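Animals on a fantasy set: notes for the Winerthorpe evening
Hafþór Lund

Start at 7. House lights stay up for the first part so people can find seats.

Opening
Say hello, say I was animal coordinator on Toft for 6 years, from the pilot to the last episode. Ask who has seen it. If most hands go up, skip the plot. If not: island kingdom, two families, a witch who keeps foxes and a raven. My job was the foxes, the raven, the horses and, for one long spring, 400 sheep.

The foxes
Most of the foxes on screen were dogs. Two Finnish spitz crosses did the running shots and the effects team at Sollex changed the ears and tail afterwards. We had one real fox, hand-reared, called Pim. She worked for short spells, and never with more than a few people near. The close-ups by the fire in series two are her. The fire was a lamp and an orange cloth on a stick.

People ask if the cast got on with her. The witch did. The king was allergic to nearly everything with fur, so any shot of him with a fox is him with a dummy, filmed from behind.

Play clip one here. It has no sound for the first few seconds. Wait for it.

The raven
Three birds played the raven. One flew, one sat still, one picked things up. Ravens learn quickly and get bored quickly, so the third bird had a new object every week. The ring scene took 51 takes. On the take that was used she dropped the ring in the wrong place, and the director changed the next line to suit.

Mention that the voice was added later, and that the bird's own croak is left in under it in the cave episode.

The sheep
Storura lent us its upper fields in May. The script said "a hillside white with sheep". The flock came from four farms and had to go back to the right ones. Colour marks on the rump, painted out by Sollex. You can still see a blue one in the wide shot before the battle. Pause clip two on it if there is time.

Moving and resting

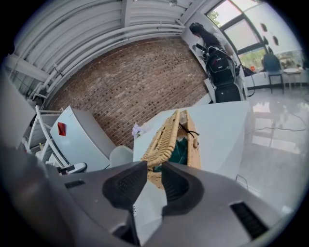

Travel took up more of my week than filming did. Every animal had its own crate or box, and it stayed the same one for the whole series, with the same blanket. Pim would settle in hers within minutes as long as the blanket had not been washed. The witch carries a covered basket in nearly every episode, and viewers write to ask if the fox was inside. It was a woven wicker basket, light tan, with a braided rim and a lid. Pim was never in it. It held a bag of sand so that it would swing properly when she walked.

Questions
Likely ones: did any animals get hurt (no, and explain the vet's power to stop filming), where is Pim now (retired, with her trainer, rather fat), will there be another series (I don't know).

Last question at 8.30. Raffle tickets are on the table by the door.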